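We're Looking for People Who Live in Their Cars (Well, Almost)

I run the reader road test section at Vass, and I need drivers. Regular ones, with regular commutes and crumbs in the back seat. If you've ever finished a new car review and thought "sure, but where does the stroller go?", please keep reading, because you're exactly who I'm after.

Starting in March we're putting together a panel of 37 drivers for a long comparison of family wagons and small vans. We've done plenty of short tests over the years and I love them, but you can't learn much about a seat in one afternoon. You learn it on the fourth school run of the week, when you're late and somebody's shoe is under the pedal.
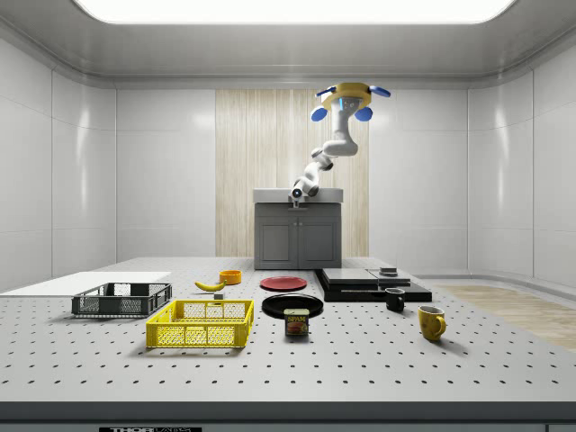 DRINDDEN, 2021-11-25 – Applications are open as of today, and I'll start reading them as they come in, so there's no prize for waiting until the last minute.

So what would you be doing? Each driver gets a car for 6 weeks. You use it the way you'd use your own. Take it to work, take it to your mother's, fill it with garden stuff, get it dirty. Then once a week you sit down and write me a page about how it's going. I don't need lap times and I don't need anybody to explain torque to me. I want to hear that the cup holder blocks the gear lever, or that the sliding door won't stay put on a hill, or that the dog finally agreed to get in.

You'll also keep a simple fuel log (there's a paper one and a spreadsheet, pick whichever you'll really fill in) and come to two group evenings at our Drindden office. The first is the handover, where Krisztina Győri goes through the paperwork and everybody gets their keys. The second is at the end, when we all sit around and argue. I look forward to that one the most! Last time it ran so late that Norbert Szűcs, our test editor, had to be driven home in a van he'd just spent an hour complaining about.

Who can apply? You need a full license that you've held for at least two years, a clean enough record that our insurer won't faint, and somewhere legal to park overnight. You should drive most days. I'm especially short on people who carry three kids, people who tow, and people over 65, so if that's you, please don't be shy. A street parking spot is fine. A steep driveway is even better – I never get enough notes on hill starts.

You do not need to know anything about cars. Two of the best writers on our last panel couldn't have told you what was under the hood, and their notes were the ones I kept reading out loud to everybody at lunch.

Who can't? Anyone who sells cars for a living, anyone who works for a manufacturer or a dealer, and anyone related to the staff here. Sorry, Dad.
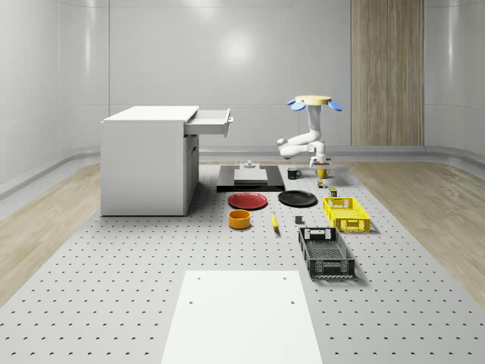
Light walls, wood-grain floor strips and a drawer left open.

Now the money part. We cover insurance and servicing, and we pay back your fuel up to 2319 miles. After that the gas is on you, so maybe don't plan the big coast-to-coast trip on our account. There's also a flat fee for your weekly pages, which Krisztina will spell out in the agreement before you sign anything. If the car doesn't suit you, you can hand it back early and you'll still be paid for the weeks you did.

A word about the cars. I can't give you the full list yet, and you don't get to choose, although I do try to be sensible about it. Nobody with twins is getting the one with the tiny trunk. We'll match by household size and by the kind of driving you do, so please be straight with me on the form about both. If you need hand controls or a particular seat height, tell me up front and I'll see what we can set up.

Your notes will run in the magazine and on the site with your first name and your town. I fix spelling and trim for length, and I'll show you the edited version first. I don't soften complaints, and the carmakers don't get to see anything before it's published.

To apply, send a letter (email is fine, handwriting is lovely) to Bianka Borbély at the Vass reader desk. Tell us who rides with you, where you usually go, what you drive now, and one thing about it that drives you up the wall. A page is plenty. Add a phone number and the hours when we can catch you, and please don't send a copy of your license yet. We'll ask for that later if you're picked.

We close applications when the panel is full. I'll call everyone on the short list myself, usually in the early evening, so if a strange number rings during dinner, it might be me. People who don't get a place this time can ask Bianka to keep their letter for the next panel, which will be on small electric cars.

Talk soon, I hope!

Etelka Bognár
Reader Tests, Vass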